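Push the Star to the Heart: My Afternoon Teaching a Robot Arm by Being Bad at It
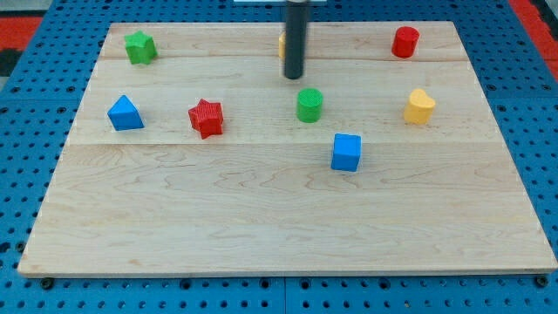 You should see what happens when people get bored, the lab's manager told me before I'd even put my bag down, because that's when the data gets interesting. A bored person stops moving blocks the sensible way. They go the long way around, they nudge two things at once, they change their mind halfway. And a learning system that has only ever watched sensible people falls to pieces the first time something slides where it shouldn't.

I'd driven out to Troltwood expecting, I don't know, a humming hall full of machines. What I got was a low building behind a tile warehouse, a coffee maker with strong opinions, and a project called Wokilness (the name came out of a late-night spelling accident, and they kept it). The work at Wokilness is simple to say and very hard to do: get an arm to push toy blocks around a board when somebody asks it to in plain English. "Put the blue cube next to the green cylinder." "Move the yellow heart away from the edge." A four-year-old could do it, and would probably enjoy it more than I did.

The arm doesn't have fingers for this job. It has a dark rod that hangs straight down and stops just above the wood, and that's all you get. No grabbing, no lifting. You steer it with a hand controller, and everything you do gets recorded along with what the camera sees. Every one of those recordings is called an episode, which made me feel like I was starring in a very slow TV show.

My first episode was "push the red star toward the blue triangle." Easy! I came in from the right, touched the star on one of its points, and it spun. So I chased it. It spun the other way. By the time I'd herded it over there I had shoved the triangle off to one side and my shoulders were up around my ears. I asked if we should throw that one out and got a very firm no. They keep the clumsy ones as long as the person gets there in the end, since the recovery is the part they can't get any other way.

Stars are the worst, by the way. Cubes are lovely. You get the rod flat against a face and off it goes like a little bus. Cylinders are fine until you're a hair off center, and then they curl away from you. The heart has a personality I'd rather not discuss.

What surprised me most was how much of the job is words. After you've pushed things around for a while, a second person watches the recording and types what you seemed to be doing, in whatever language comes naturally. One will write "slide the green star left a bit" and the next will write "scoot the star over." Both go in. The team used to hand out a list of approved phrases, and the arm got very good at that list and useless at everything else. Now they want the mess. My own contribution, "get the cube out of the way of the other guy," was accepted without comment.

When I visited they had 1,216 labeled episodes in the current batch, and the target for a first serious training run was another 700 on top of that. A good session is 2 hours with a real break in the middle. Past that, people get sloppy in a way that doesn't teach anything, and the controller starts to hurt your thumb. (Mine was sore for 2 days. I'm not proud.)

They swap the layout between sessions, too. I asked why they couldn't just set everything back where it started, and the answer was a story about an earlier setup, nicknamed Ogura, where the blocks always began in the same places. It looked brilliant in testing. Then somebody bumped the board before a demo over in Grullwood, and the arm went calmly to where the block used to be and pushed at nothing for a full minute, in front of the people paying for it.

Toward the end of the afternoon they let me try the current model instead of the controller. I typed "push the blue cube toward the heart" and sat on my hands. The rod drifted over, paused, backed up, came around behind the cube and started nudging. It missed the middle of the face and had to go around again. I knew that wobble. I'd been doing it since lunch.

Then I asked it to move the red star, and it spun it.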